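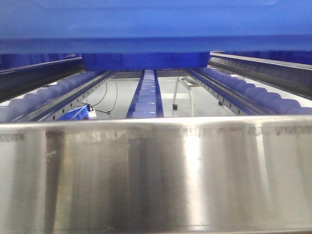 Mukthorpeは、樹脂コンテナを使う小物部品の保管・仕分け・出荷準備を受託する会社です。取扱品目は3,000点、1品目の最小受託数量は300個としています。入庫から出荷までコンテナ単位で管理し、品目の混載は行いません。搬送ラインには複数のローラーレーンを並行に配置しており、左右のレーンには淡い青白色のローラーが並びます。その内側に通る青い縁のレールには、小さな丸穴が等間隔にあけられています。ローラーとレールは点検項目を分け、記録も別の帳票に残します。

設備について
拠点はDrurnoraとFukhamの2か所です。Drurnoraは入庫検品と保管、Fukhamは仕分けと出荷準備を担当します。両拠点でコンテナの外形寸法を統一しているため、拠点間の移送時に積み替えは発生しません。レールの日常点検では、継ぎ目の段差、ねじ頭の浮き、表面の擦り傷を確認します。擦り傷は外観のみで交換判定とせず、コンテナ底面との接触の有無を併せて記録します。

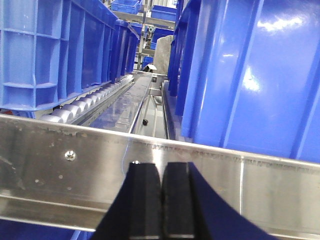
ステンレスレールと青色プラスチックコンテナ。コンテナの側面は格子状のリブ付き。

コンテナの取り扱い
コンテナは側壁のリブ、上縁、底面の順に点検します。割れ、または変形が認められたものはラインから外し、識別札を付けて別置きとします。補修品の再投入は行いません。清掃は中性洗剤による拭き取りを標準とし、溶剤は使用しません。

内容物は、棒状、板状、袋入りなど形状別に6区分で登録します。 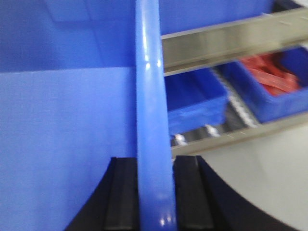
区分ごとに、取り出し時の保持位置、コンテナ内での向き、隣接品との間隔を作業標準書に定めています。棒状の品目は長手方向の中央付近を保持位置とし、側壁に接触させずに引き上げることを基準とします。表面に光沢のある品目については、擦れの判定に限度見本を用います。作業標準書の改訂履歴は、受託先からの請求に応じて開示します。

受託管理システム
在庫照会と出荷指示には自社開発の「Liapis」を使用しています。コンテナ番号、品目番号、数量、保管位置を一件として扱い、変更の都度、履歴を保存します。受託先には照会権限のみを付与します。数量訂正の依頼は所定の書式で受け付け、現品確認後に反映します。

掲載日:2020年3月29日(日)
文:Mukthorpe 業務管理課

関連ページ
・Drurnora拠点 入庫検品の手順
・Fukham拠点 出荷準備の締切時刻
・Liapis 照会画面の操作
・コンテナ識別札の記入方法

最終更新:2020年6月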